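積荷が燃える船
石炭を運んだ帆船と自然発熱の技術史

石炭は蒸気船の燃料として語られることが多いが、十九世紀後半の海運では主要な貨物でもあった。外洋航路の汽船が寄港地で補給する石炭を、その寄港地まで運んだのは、かなりの部分が帆船である。帆船は自らは石炭を焚かず、何か月もかけて、蒸気船のための石炭を遠方の貯炭場に届けた。この長い航海の途中で、火の気のない船倉の石炭が燃え出すことがあった。

本稿では、鉄製バーク「カルム」(Karum)の航海を軸に、石炭貨物の自然発熱がどのように理解され、どのような対策が取られ、その対策のうち何が有害だったのかを整理する。カルムの事例を選んだのは、船倉温度の記録が発熱の始まりから火災まで途切れずに残っているためである。

船と積荷

カルムは三本マストの鉄製バークで、登簿トン数は1,101トン。船主はフリルビー商会(Flilby)で、同社は石炭を往航に、硝石や穀物を復航に積む典型的な不定期帆船の運用をしていた。船体は単底、甲板は一層の張り甲板で、船倉は船首の衝突隔壁から船尾まで仕切りがない。中央のメインハッチと前後の小さなハッチの計三口から荷役を行う。

問題の航海では、積出港ナルテル(Naltel)で石炭1,830トンを積み、ベルカディ(Belkadi)の貯炭場へ向かった。乗組員は船長以下19名。出港は8月である。

登簿トン数は容積に基づく値で、積載重量とは単位の意味が違う。1,101トンの船に1,830トンの石炭が載るのはこのためで、当時の船としては特に過積載ではない。ただし石炭は密度の割にかさが小さくないので、船倉は甲板梁の直下近くまで埋まる。荷の上に残る空間は、人が腹這いで移動できる程度だった。この寸法は後で述べる消火作業の難しさに直結する。

石炭の銘柄は瀝青炭で、坑口から貨車で港に運ばれ、そのまま積み込まれた。採掘から船積みまでの日数は記録にない。新しい炭ほど酸素を吸収する余地が大きいので、この欠落は事故の解析にとっては惜しい点である。

発熱の仕組み

石炭は常温でも空気中の酸素を取り込み、わずかに発熱する。反応は表面で起こるため、発熱量は単位重量あたりの表面積に左右される。塊炭は表面積が小さく、粉炭は大きい。一方、生じた熱は周囲の石炭を伝わって外に逃げるが、石炭は熱を伝えにくく、山が大きいほど中心部の熱は逃げにくい。

発熱の速さが放熱の速さを上回ると、温度は上昇を始める。酸化反応は温度が上がるほど速くなるので、ある点を越えると上昇は加速し、やがて水分が蒸発し尽くした部分から発煙、発火に至る。外から火種を持ち込む必要はない。

ここで重要なのは空気の量である。空気がまったく届かなければ酸化は止まる。反対に大量の空気が通り抜ければ、熱は運び去られる。危険なのはその中間、反応を続けるには足りるが冷やすには足りない、ゆるやかな空気の流れがある状態で、石炭を満載した船倉の内部はしばしばこの状態に置かれた。

原因については、長く黄鉄鉱説が有力だった。石炭に含まれる黄鉄鉱が湿気と空気で酸化し、その熱が炭に移るという説明である。湿った炭は危ないという船乗りの経験則とも合っていたので、受け入れられやすかった。しかし黄鉄鉱をほとんど含まない炭でも発火は起こり、多く含む炭が無事に着くこともある。化学者による比較試験が進むにつれ、主役は炭そのものの酸化であって、黄鉄鉱は塊を内側から割って表面積を増やす補助的な役割にとどまると考えられるようになった。

湿気の影響は一様でない。乾いた炭が水分を吸うときには湿潤熱が出るし、濡れた炭では蒸発が熱を奪う。雨の中での積込みを禁じるかどうかで港ごとに慣行が食い違っていたのは、どちらの観察にもそれなりの根拠があったからである。

積込みの問題

ナルテルの石炭桟橋は高架式で、貨車を傾けて漏斗状のシュートに炭を落とし、ハッチから船倉へ流し込む構造だった。荷役は速いが、積み始めには炭がシュートの口から船底まで、船倉の深さだけ落下する。塊炭は底に当たって砕け、ハッチの真下に粉炭の円錐ができる。塊は円錐の斜面を転がって舷側へ、細かいものは中心に残る。粒度の選別が自動的に行われるわけである。

結果として、ハッチ直下には表面積の大きい粉炭が密に集まり、その周囲を隙間の多い塊炭が囲む。塊炭の層は空気を通しやすく、粉炭の芯へ外側から酸素を供給する。発熱の条件をわざわざ整えたような配置になる。帆船の石炭火災の多くがメインハッチの下で始まっていることは、この機構でよく説明できる。

対策として、最初の数十トンを籠や箱で静かに降ろし、その上にシュートで落とす方法があった。炭が積み上がれば落差は減り、破砕も少なくなる。粉炭を途中で舷側へ掻き分ける荷繰りも有効とされた。いずれも手間賃と時間がかかる。カルムの積荷目録には荷繰りの費用が計上されているが、箱降ろしの費用はない。
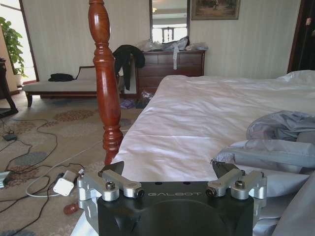
通風という誤解

石炭貨物にはもう一つ、別系統の危険があった。炭層に閉じ込められていたメタンが、積込み後もしばらく放出されることである。メタンは空気より軽く、甲板の下にたまる。そこへ裸火の灯りを持って入れば爆発する。爆発でハッチ板が吹き飛び、甲板がめくれた例は少なくなかった。

ガスを抜くには換気が要る。そこで船主や保険業者の間では、船倉の換気を充実させるほど安全だという考えが広まった。ハッチの通風に加え、木製の格子管を石炭の中に縦横に埋め、甲板上の通風筒とつないで、積荷の芯まで外気を送る船が増えた。貫通通風と呼ばれる方式である。

ところが、この方式を備えた船で発火が目立った。先に述べたとおり、石炭の山の中を冷やし切るだけの風量は、帆船の通風筒からは得られない。管の周囲の炭に新しい酸素が届き続けるだけである。ガス爆発への対策が、自然発火に対しては燃焼を助ける装置として働いたことになる。

同じ積出港から同じ時期に出た複数の船を比べ、貫通通風を施した船だけが火災を起こしたという報告が出るようになって、ようやく評価は逆転した。以後の指針では、炭の上面に沿って空気を流す表面通風だけを行い、荷の内部には風を入れないことが原則になった。メタンは上へ抜けるので、ガス対策としては表面通風で足りる。

カルムの艤装は過渡期のものだった。格子管は前の航海で撤去されていたが、マストの周囲とポンプ室の囲い板には隙間が残っていた。ポンプ室は船底のビルジまで達する木の縦坑で、甲板から船倉の底まで空気の通り道になる。囲い板の継ぎ目に目張りをする作業は、出港前の整備項目に入っていない。

温度の記録

発熱を早く知る手段は温度測定である。カルムには甲板から石炭の中へ通じる鉄管が3本あり、前部、中央、後部のハッチ脇に一本ずつ立っていた。管の下端は閉じてあり、紐で温度計を下ろし、しばらく置いてから引き上げて読む。測定は朝と夕方の二回行うことになっていた。

この方法にはいくつか弱点がある。第一に、温度計を引き上げる間に示度が変わる。球部を獣脂や布で包んで応答を遅くする工夫もあったが、どの船でも行われたものではない。第二に、管の中で空気が対流するため、読みは管の下端の温度より平均化された値に近い。第三に、石炭の熱伝導が悪いので、管からわずかに離れた場所で発熱が進んでいても、読みにはなかなか現れない。管が三か所しかなければ、船倉の大部分は測っていないのと同じである。

カルムの日誌では、出港後しばらく三か所の値はそろって推移する。赤道に近づくと全体がゆるやかに上がるが、これは海水温と気温の上昇で説明がつく。赤道を越えて南下すると前部と後部は下がり始め、中央だけが下がらなかった。

後から見れば、ここが最初の兆候である。値そのものは警戒を要する高さではない。しかし周囲が冷えていく中で一か所だけ一定を保つということは、その場所で熱が生まれていることを意味する。日誌の欄には三つの数字が並んでいるだけで、差を計算した形跡はない。当時の指針が示していたのは絶対値の限度で、管どうしの比較には触れていなかった。

偏西風帯に入ると荒天が続き、ハッチは二重の帆布で覆われ、楔で締められた。測温管の蓋も波をかぶるため、数日間は測定が抜けている。再開された日の中央の値は、前回より明らかに高かった。翌朝にはさらに上がり、ポンプ室から湿った、油に似た臭いがすると記されている。この臭いは炭が加熱され、揮発分と水蒸気が出始めた段階に特有のもので、石炭船の乗組員の間ではよく知られていた。船倉の梁に水滴がつく「汗」も同じ日に記録されている。

消火の選択肢

発熱が明らかになった船で、船長が選べる手段は限られている。

一つは密閉である。ハッチ、通風筒、ポンプ室、錨鎖管、その他あらゆる開口をふさぎ、酸素の供給を断つ。理屈の上では最も確実だが、木甲板の帆船を気密にすることは難しい。船体は波でたわみ、甲板の継ぎ目は暑さで開く。密閉は進行を遅らせるが、すでに熱くなった芯の温度を下げる力はない。港までの距離が短ければ間に合う。

一つは注水である。甲板からポンプで海水を送り、ハッチから撒く。ところが水は塊炭の隙間を選んで流れ落ち、粉炭の詰まった芯には浸み込まない。発熱部の周囲では炭がコークス状に固まり、殻となって水をはじく。撒いた水は船底にたまり、ポンプで汲み出さなければ喫水を深くする。たまった水が横揺れで左右に動けば、復原力も損なわれる。高温の炭に水が触れた場合には、水蒸気とともに可燃性のガスが発生する。

もう一つが掘削である。ハッチを開け、乗組員が石炭を掘って発熱部を露出させ、熱い炭を取り除くか直接水をかける。掘った炭は海に捨てる。発熱部に届けば効果は確実だが、掘ることは空気を入れることでもあり、途中で届かなければ事態は悪化する。船倉の中には一酸化炭素がたまっている。臭いがなく、炭の焦げる臭いだけを目安に作業を続けると、先に人が倒れる。

カルムはまず密閉を選んだ。帆布に塗料を塗ってハッチの上に重ね、ポンプ室の口には濡らした古帆を詰めた。中央の温度の上がり方はいったん鈍ったが、止まってはいない。数日後、メインハッチの前方で甲板の目地のピッチが軟らかくなった。これを受けて掘削に切り替えている。

作業は短い時間で交代しながら、昼夜続けられた。投棄した量の記録は桶の数で残されているが、桶の容量が書かれていないため重量には換算できない。梁の下の空間が狭く、船倉内で炭を横へ退けておく場所がほとんどなかったので、掘った分はすべて甲板へ揚げる必要があった。帆船には動力のウインチがなく、揚げるのも人力である。煙が濃くなって人が降りられなくなり、ハッチは再び閉じられた。

その後、甲板下で小さな爆発があり、後部ハッチの蓋が持ち上がった。掘削の間に入った空気と、加熱された炭から出たガスが混ざったものと考えてよい。メタンの自然放出による爆発は航海の初期に多く、この時期のものは発火の結果として起きる二次的な爆発に分類される。

鉄船体の功罪

木造船の場合、石炭の火は船体そのものに移る。鉄船では船体は燃えないが、別の問題が生じた。外板は海水で冷やされるので水線下では温度が上がりにくい。これに対し水線より上の外板、甲板梁、支柱は熱を受けて伸びる。梁は両端を肋骨に鋲で留められているため、伸びは反りとなり、上に載る木甲板の継ぎ目を開く。開いた継ぎ目からは空気が入る。

鉄のロワーマストも同様である。マストは甲板を貫いて竜骨の上に立っており、船倉部分が加熱されると中空の内部が煙突の働きをする。カルムではメインマストの通気孔から煙が出たため、孔に木栓を打っている。マストの下部が弱れば、帆を張って走ること自体が危険になる。船長はメインマストの上部の帆を畳ませ、前後の帆だけで針路を維持した。

外板の変形が水線に達する前に船を放棄するか、港を目指して走り続けるか。判断材料になるのは、甲板の熱さ、ポンプで汲む水の温度、外板に水をかけたときの乾き方といった間接的なものだけである。カルムの日誌には、ビルジの水が手を入れられないほど熱いという記述があり、これは発熱部が船底近くまで広がっていたことを示す。

乗組員19名は、ボートに食糧と水と六分儀を積み、船尾につないで曳いた状態で一晩を過ごした。翌朝メインハッチが焼け抜け、船は放棄された。全員が通りかかった汽船に収容されている。カルムの船体は煙を上げて漂流しているのが後に別の船から報告され、それ以後の目撃はない。

審問と指針

石炭船の喪失の多くは、原因が確定しないまま処理された。南の高緯度で消息を絶った船について、氷山か、荷崩れか、火災かを区別する証拠は普通は残らない。行方不明船の一覧に石炭を積んだ船が多いことは早くから指摘されていたが、もともと石炭を運ぶ船が多かったのだから、件数だけでは何も言えない。航路と季節をそろえ、石炭を積んだ船とそうでない船の喪失率を比べて初めて、火災の寄与が見えてくる。

その点で、乗組員が生還し、日誌も持ち出されたカルムの審問は資料として有用だった。審問で焦点になったのは三点である。積込み時の破砕、ポンプ室の囲いの隙間、そして温度記録の扱い。船長の操船と放棄の時期については過失なしとされた。フリルビー商会に対しては、囲い板の目張りを出港前の点検項目に加えるよう勧告が出ている。

温度記録については、測定の回数を増やすことが提案されたが、値の読み方までは踏み込んでいない。管どうしの差や、海水温との差を監視するという考え方が定着するのは、さらに後のことである。積込みについても、桟橋の構造は荷役の速さを優先して決まっており、船側からの要求で変わる部分は小さかった。落差を抑える伸縮式のシュートが普及するのは、炭が砕けると売値が下がるという商業上の理由によるところが大きい。

航海日数も要因の一つだった。発熱は時間の関数であり、同じ炭を同じように積んでも、早く着けば問題は表に出ない。汽船が石炭輸送を引き継ぐと航海は短くなり、船倉は水密隔壁で区切られて一山の大きさも減った。ただし汽船にはボイラー室に接する燃料庫という別の熱源がある。隔壁越しに温められた燃料炭の発熱は、帆船の貨物火災とは異なる対策を必要とした。

現在の石炭輸送でも、原則の大部分は変わっていない。表面だけを換気し、発熱の兆候があれば換気を止めて密閉する。船倉に入る前に酸素と一酸化炭素の濃度を測る。温度計に頼る代わりに、ハッチ内の気体を採取して一酸化炭素の増え方を見る方法が主になった。一酸化炭素は積荷のどこで酸化が起きても上部の空間に出てくるので、測温管のように場所に縛られない。カルムの中央の管が示したわずかな差は、この方法であれば赤道を過ぎるより前に、濃度の上昇として捉えられた可能性がある。

ベルカディの貯炭場は、石油焚きの船が増えるにつれて規模を縮小し、桟橋の基礎を残して撤去された。貯炭場でも発熱は日常的に起きており、山の高さを制限し、古い炭から順に払い出す規則があった。規則書には、到着した炭の温度を荷揚げ前に船上で測り、基準を超えた船倉の炭は別に積むことという一項がある。カルムの積荷のために空けてあった区画には、次の船の炭が積まれた。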